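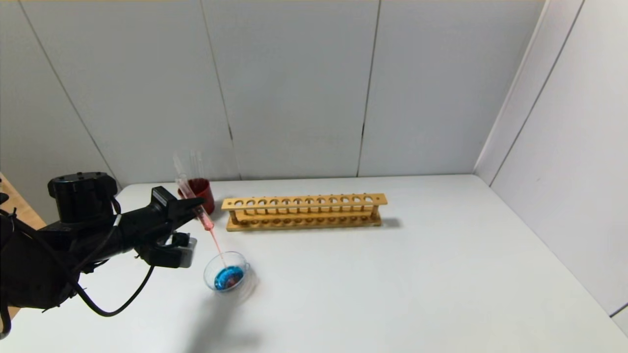
Hallbridge 자동화실험팀 / 공용 작업노트

7월, 오후 2시 조금 넘어서

Riviere 색소 작업 쪽 운용 규칙을 다시 쓰는 중. 지난달 초안은 사람용 안전수칙에 "로봇"이라는 단어만 끼워 넣은 수준이라 읽는 나도 졸렸는데, 이번에는 실제 동작을 옆에 놓고 한 줄씩 고치고 있다. 이게 생각보다 훨씬 재미있다! 스포이트로 빨간 액을 파란 액이 담긴 유리 접시에 넣는 동작 하나만 가지고도 정할 게 줄줄이 나온다.

먼저 스포이트 끝의 위치. 초안에는 "끝을 용기 안에 넣는다"라고만 되어 있었다. 이러면 액면에 닿아도 되는지 안 되는지 알 수가 없다. 오늘부터는 이렇게 적는다.

- 액을 옮길 때는 접촉 분주인지 비접촉 분주인지 작업지시서 첫 줄에 쓴다.
- 접촉 분주를 했으면 그 스포이트는 원액 컵으로 돌아가지 않는다. 색소든 뭐든 똑같이.
- 비접촉이면 끝과 액면 사이 간격을 Norkis 설정 파일에 숫자로 남긴다. "살짝 위"라고 쓰지 말 것 (내가 제일 많이 썼다, 반성).

두 번째 항목은 Ayane Oshima가 여백에 연필로 써 둔 걸 그대로 가져왔다. 색소 물은 섞이면 눈에 바로 보이니까 연습용으로 정말 좋은데, 진짜 시약은 대부분 투명해서 섞여도 모르고 지나간다. 그러니 색이 보이는 동안 습관을 만들어 두자는 얘기. 전적으로 찬성!

다음은 쥐는 힘. 말랑한 플라스틱 스포이트는 쥐는 힘이 곧 토출량이라서 "잡기"와 "짜기"를 같은 명령으로 두면 안 된다. Norkis에서는 둘 다 그리퍼 닫기로 들어가 있어서 로그만 보면 구분이 안 된다. 명령 이름을 hold / squeeze로 나누고, squeeze에는 목표 폭과 유지 시간을 꼭 같이 적기로. 유지 시간 기본값은 일단 2초. 바꾸고 싶으면 바꾸되 바꾼 사람 이니셜을 남길 것.

케이블. 손목 쪽에 늘어지는 고리가 있으면 컵을 걸고 넘어뜨릴 수 있다. 시작 전 점검표에 "팔을 작업 범위 네 귀퉁이로 천천히 보내 보고 케이블이 용기 위를 지나가지 않는지 본다"를 추가했다. 점검 속도는 평소의 5퍼센트. 답답하지만 이 속도로 보면 케이블이 어디로 쓸고 가는지 한눈에 들어온다.

막대가 꽂혀 있는 컵은 키가 커진 것으로 친다. 충돌 영역을 컵 테두리 높이로 잡아 두면 막대는 없는 셈이 되니까, 꽂힌 물건의 맨 위까지 포함해서 다시 잡을 것. 랙도 마찬가지로, 시험관이 꽂혀 있을 때의 높이로 등록한다. 비어 있을 때도 그 값 그대로 쓴다.

여기까지 쓰고 커피. 그다음은 유리 다루는 부분인데, 사실 이쪽을 제일 쓰고 싶었다.
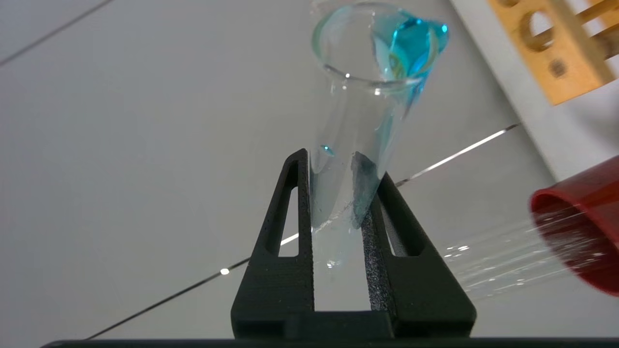 시험관 쪽 규칙은 기울기부터 정리했다. 액이 든 시험관을 기울일 때는 시작 각도, 끝 각도, 그 사이 속도를 모두 기록한다. 상한은 62도로 적어 놓았는데 이건 물 기준이고, 점도가 있는 액은 아직 값이 없다. 빈칸으로 두었으니 해 본 사람이 채워 주면 대단히 고맙겠다. 벽에 액이 얇게 남는 것도 기록 대상이다. 바닥 쪽만 보고 "비움"이라고 쓰지 말고 벽면 잔류는 따로 칸을 둔다.

유리가 닿는 손가락 면에는 폼 패드. 패드 관련해서 Skendia 쪽 담당자와 메일을 주고받다가 좋은 제안을 받았다. 패드를 갈 때마다 빈 시험관으로 쥐기 시험을 하고 그 폭을 기준값으로 저장하라는 것. 당연한 얘기 같은데 우리 문서 어디에도 없었다. 바로 넣었다.

물 규칙도 새로 생겼다. 그리퍼 가까이에서 물을 쓰는 작업은 전부 "습식"으로 분류하고 아래를 따른다.

- 커넥터와 모터부의 방수 여부를 모르면 방수가 안 되는 것으로 본다.
- 물이 튀는 방향을 작업 전에 그려 놓고, 장비 쪽을 향하면 배치를 바꾼다.
- 물이 그리퍼 쪽으로 갔으면 양이 적어 보여도 정지, 전원 차단, 닦기, 확인 순서로 간다. 이어서 돌리지 않는다.
- 패드가 젖었으면 쥐기 시험을 다시 한다. 젖은 폼으로 유리를 잡는 건 금지.
- 손목 카메라 렌즈에 물방울이 있으면 그 구간 영상은 판정에 쓰지 않는다.

마지막 줄은 넣을지 말지 한참 고민했다. 너무 빡빡한가 싶기도 하고. 그런데 판정 기준이 영상에 기대고 있는 이상 렌즈 상태는 저울 영점이랑 같은 급이라고 본다. 반대 의견 있으면 옆에 써 주세요, 진심으로 듣고 싶음.

정지 권한도 한 줄. 옆에 있는 사람은 누구든 비상정지를 누를 수 있고, 누른 이유를 그 자리에서 묻지 않는다. 이유는 나중에 로그에 쓴다. Oshima 씨가 예전 팀에서 이렇게 했더니 신입들이 훨씬 빨리 손을 뻗더라고 했는데, 듣자마자 우리도 하자고 했다.

초안 분량은 거의 4쪽. 짧게 줄이고 싶지만 지금은 빠짐없이 적는 쪽이 우선이다. 용어 통일이 안 된 데가 아직 많다(분주/토출/적하가 제멋대로 섞여 있음). 이건 내가 정리해서 공용 폴더에 올려 둘 예정이고, 점도 값이랑 접시 주둥이 방향 표기법은 다음 노트에서 이어서.

최근 노트
- 그리퍼 패드 교체 절차 (개정 중)
- Norkis 로그에서 정지 사유 적는 법
- 유리기구 파손 시 정리 순서
- Riviere 색소 농도표와 라벨 색 맞추기
- 손목 카메라 렌즈 닦기, 해도 되는 것과 안 되는 것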